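Search this manual Enter part or section number Go
Home > Guides > Table-top storage > Verside two-tier shelf > Section 5

5. Placing and loading the shelf

5.1 Before you start

This section covers placing the assembled Verside shelf on a table and loading it with jars and small containers. For assembly of the metal parts, see Section 4. The table must be level and must stand firmly on the floor. On carpet, press down on each corner of the table in turn and correct any movement before going further.

CAUTION: Do not move the shelf while it is loaded. Remove all jars first, then lift the shelf by its legs.

5.2 Placing the shelf

1. Wipe the table top with a dry cloth. Grit trapped under the lower shelf will scratch the wood.
2. Lift the shelf with both hands and lower it straight down on to the table. Do not slide it into position.
3. Leave a gap of at least 100 mm between the front legs and the front edge of the table. Containers are set down in this gap during loading.
4. Check that the shelf does not rock. If it does, return to step 4.7 and loosen the leg fixings before levelling.

5.3 Loading the lower shelf

The lower shelf takes the taller and heavier items. Load it before the upper shelf.

1. Close every lid fully. Hold the jar by its body while tightening.
2. Place the tallest jar towards one side of the lower shelf, leaving the rest of the width free.
3. Stand the small containers on the table in front of the shelf and load them one at a time.
4. Lift each container clear of the front edge of the lower shelf before moving it back. Do not drag it over the edge.

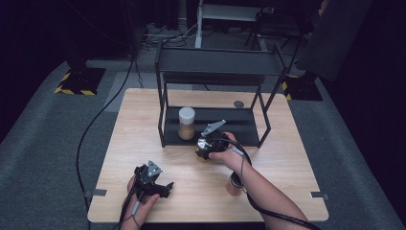 Fig. 5-1. Clear jar on the lower shelf; amber-coloured containers at the loading stage.

NOTE: Jars holding granular goods should be filled to no more than 5 mm below the neck. Overfilled jars tend to leave grains in the thread, and the lid will then not seat squarely.

5.4 Loading the upper shelf

1. Use the upper shelf for light, flat-based items only.
2. Load from the middle outwards. Keep the weight even on the left and right.
3. Leave the front edge clear so that the lower shelf can be reached without knocking anything down.

CAUTION: Glass containers must not be stacked on the upper shelf.

5.5 Care of the table top

Bare or lightly finished pale wood marks easily. Dust along the grain with a soft cloth. Remove spills at once with a damp cloth, then dry the surface. Do not use scouring powder, wire wool or solvent cleaner. Lift containers when moving them across the table, especially those with a rough or unglazed base.

Inspect the surface under a low side light every July, or after any heavy use. Light scratches that run with the grain need no treatment. Scratches that run across it may be treated with Nurnen wood balm, part 191, following the directions on the tin.
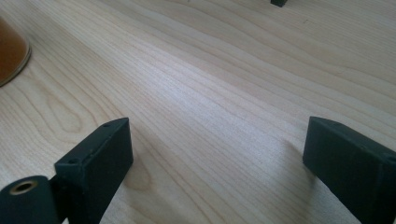
Can the shelf be used on the table without felt pads?
Felt pads are optional on a hard, sealed surface. On softer wood, fit one under each foot and replace them when they become thin or pick up grit.

5.6 Unloading

Unload in reverse order, upper shelf first. Keep the lids closed until the containers are standing on the table.

Section text revised by Eleri Cadwaladr. Drawings and part numbers checked by Boonsong Kamolrat.

< Section 4 Contents Section 6 >

We use cookies to remember your language and region. Accept Settings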